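Speaker notes – "Laundry for people who hate laundry"
Lonow home skills evening, main room, 20 minutes plus questions

Slide 1. Say hi, wait for the stragglers. Ask who has a load sitting in the machine at home right now. (Hands always go up! Mine too, probably.)

Slide 2. My confession. When I moved into the flat on Wolde I owned one basket with a broken handle, and I carried wet towels down the hall in my arms like a baby. Water all over the floor. So I'm no expert, I've just made most of the mistakes already.

Slide 3. Sorting. Keep this short, people get cross about sorting. I do reds and darks, whites, and then towels by themselves. A new red thing goes in alone the first couple of times. Tell the pink pillowcase story if the room is friendly.

Slide 4. Loading. Leave a hand's width at the top of the drum. If you have to push the door shut with your knee, take something out! Pockets, zippers, socks the right way round. Show the tissue photo from the Oltevano talk if there's time – it got a big laugh.

Slide 5. Getting it out again, my favorite part. With a front loader, basket on the floor, right up under the opening, BEFORE you pull anything. Door open as wide as it will go.

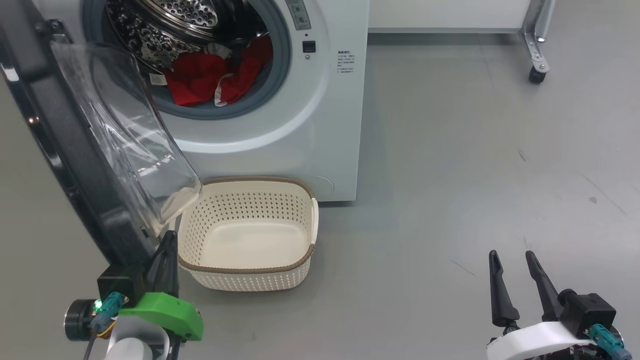 Then you pull toward you and let it drop. Small stuff falls straight in and you aren't chasing socks across the tiles. I like a basket with holes in the sides so damp things can breathe a bit if the phone rings and you wander off (I always wander off). After that, run a finger round the rubber seal, you'd be amazed what hides in there. I found a hair tie and 300 grams of what I can only call felt. OK, maybe not 300.

Slide 6. Leave the door open a crack when you're done, give the seal a wipe, go have your coffee.

Questions. Someone will ask about vinegar. Keep it to one minute, then point them to the Brarka handout by the door.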